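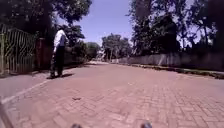
Brick-paved roadway with a pedestrian at the left side. Front camera view, Tokard 23.

Tokard 23 Wheeled Carrier
Made by Hevstead

The Tokard 23 is a four-wheel carrier for errands between a house and a gate, a mailbox or a neighboring building. It carries a closed bin of up to 22 pounds along a route the owner has taught it. It does not climb stairs, open gates or hand anything over. Someone has to load the bin and someone has to empty it.

What it can do now

Taught routes up to 900 yards on brick, asphalt, concrete and hard-packed soil. The carrier keeps to one side of the path and slows to walking pace when a person is within 8 feet. If it cannot pass, it stops and sends a message to the owner's phone.

Typical jobs are taking trash bags to a collection point, bringing parcels in from a guard post, and moving laundry or tools between buildings on the same property.

What it cannot do yet

The chore is only partly automated. Picking a parcel off the ground, tying a bag and latching a bin lid remain manual jobs. Hevstead tested a lifting arm for the carrier and withdrew it in December. It handled square boxes well and soft bags badly. No arm is offered with this model.

Shade is the main limit on speed. Strong tree shadows can be read as edges or holes, and the carrier will brake for them. Software 8 reduces these stops but does not remove them. Teach the route at the time of day it will be used. 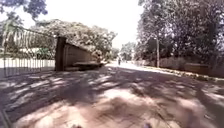
Surface and route requirements

Curbs must have a ramp. The carrier will not drop off a raised curb, and a chipped edge should not be used as a crossing point. Loose gravel, wet leaves and long grass are outside the rated conditions. Where a sidewalk runs beside a road, teach the route along the middle of the sidewalk.

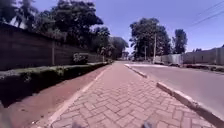 Herringbone-paved sidewalk with raised curb on the road side.

Items supplied

Carrier, closed bin, charging dock, route key, printed manual. The Ernska rain cover and the Namboodiri dock extension are sold separately.

Service

Route checks: Marcela Šimko
Parts and returns: Dennis Nzioka

Have the serial number ready. It is on the plate under the bin.

Page revised 8 May 2025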